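Buying a used tenor sax for a late starter – what should I check, and is a relacquer a dealbreaker?

Posted in Woodwinds & Reeds
Rowena Abella
Tuesday, December 10, 2024

Hi all, longtime reader and first-time poster. I played alto in school, quit for a very long stretch, and in September I went to hear a quintet at the Clelton and came home completely hooked on the tenor player's sound. So now I'm shopping! I've been borrowing a student horn from the community band, but they want it back after the holiday concert.

There's a used Wallitz tenor at a shop near me for $1,396. It's been relacquered (the engraving looks kind of soft, and the shop told me up front). It plays fine down to low D and then everything gets fuzzy. Low B-flat only comes out if I really blow at it, and then it's a honk. The guy at the shop said that's just me being out of practice, and he could be right, but my borrowed horn doesn't do it.

I want to play standards at home and maybe sit in at the Sunday jam once I can get through a blues in B-flat without getting lost. I'm not trying to be a pro. Should I walk away because of the relacquer? What should I look at when I go back? And do I need a better mouthpiece right off? The one in the case says Cistora on it and it's very bright.
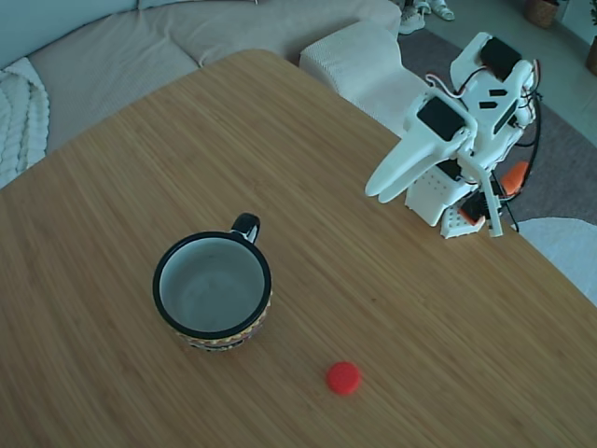

Coffee first, then long tones.

Thanks in advance – I've read so many old threads on this that I'm more confused than when I started.

Leopoldo Pacheco

I've bought and sold a lot of tenors, a few of them really bad, so let me save you some grief.

The relacquer by itself wouldn't bother me. It knocks the resale price down and collectors turn their noses up, but plenty of great players gig on relacquered horns. What you want to look out for is heavy buffing. If they went at it hard with the wheel before they sprayed it, the tone hole rims can end up thin or uneven, and then pads won't seat no matter how many times you replace them. Soft engraving means they buffed it some. How much is the question.

Now the low notes. If your borrowed horn goes down to B-flat okay with the same reed and the same mouthpiece, I'd bet on a leak. Ask the shop for a leak light (any shop that sells saxes has one) and have them drop it down the body while you close the keys with a light touch. Don't squeeze! Anybody can close a leaky horn by squeezing. Look hard at the G-sharp and the low C-sharp, those are the usual suspects, and then at the F, E and D stack. Then take the neck off and check that it hasn't been bent downward. You'll see a ripple underneath or it'll look a little oval on the sides. A pulled-down neck is a pain and it messes with your tuning.

Wiggle the keys sideways too. A bit of play is normal on an older horn. If it rattles like a drawer of spoons you're looking at real money in key work.

At that price I'd want it leak free before I handed over a card. Ask them to set it up as part of the deal, and ask for 30 days to bring it back. I did exactly that with my Agbayani alto and ended up taking it in twice, no charge. If they say no to both I'd keep shopping.

Mouthpiece: leave it alone for now. Play the Cistora if it's in decent shape, or whatever you're using on the band horn. Get your sound back first. I must have spent more on mouthpieces in my first couple of years than on lessons, and I had it completely backward.
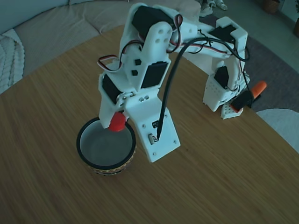
Can I use my old alto reeds on a tenor until I buy new ones?
Get tenor reeds. Alto reeds are narrower and shorter, so they won't cover the tenor mouthpiece properly and you'll fight squeaks the whole time. Start with a 2 or 2.5 and move up when it feels too easy.

Manon Fortin

Agree with most of what Leopoldo wrote, but I'd push the independent repair tech a lot harder. The shop checking its own horn is still the shop! Mine charges $40 for a look-over and writes everything down, what has to be done now and what can wait. Ask if you can take the horn out on approval for a few days, leave a deposit, and drive it straight over to somebody who isn't selling it.

Also bring a tuner, or your phone. Play your middle D and your middle A, then the palm keys, and write down where they land. Old tenors all have personalities, but if one note is way off from its neighbors I'd want to know why. And bring your own mouthpiece and a reed you already like, otherwise you're testing three new things at the same time.

One thing I'd add for a returning player is the left-hand pinky table. Some of the older designs are a real stretch, and I have small hands, so I sold a lovely sounding horn over it. Go back and forth between low B and low C-sharp for a few minutes in the shop. If your wrist complains there, it'll complain a lot more in the third chorus.

As for the jam, go and listen now, even before you've got a horn. Write down what tunes get called. At ours it's the same 7 tunes nearly every week and I learned those first.

Fletcher Paewai

had a relacquered wallitz for years, loved it, only sold it to get a bari. check the neck tenon fits snug, mine was loose and that alone killed the bottom end. cheap fix. also get a strap that isn't the one in the case, those are always awful on your neck with a tenor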